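4. Setting the gripper over the baseplate

Read this before you trust the auto-align button. Osamis says it finds the studs by itself. In our club it has not earned that yet, so line up by hand first.

1. Press the gray baseplate down at all four corners.
2. Load the saved pose, slot 2. Keep a hand near the stop button.
3. Lower the arm in small steps. Stop while the fingertips are still above the studs.
4. Look through the gap between the fingers. You should see studs there.
5. Type in the grip value. The Skoltau sheet says 190. Start at 155 and go up only if bricks slip.

CAUTION: Do not close the fingers on the baseplate itself.

Note: A "ready" message means the software is happy. It says nothing about where the fingertips are. 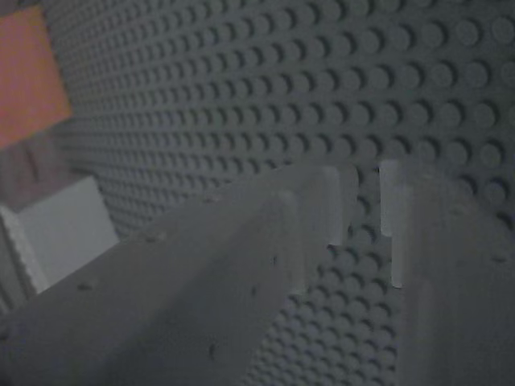

6. Run one pick at low speed with a single brick. One good pick proves very little, so run it again before you write "works" in the log.
7. If the pose has drifted, save a new one and tell Nayeli Robles which slot you used.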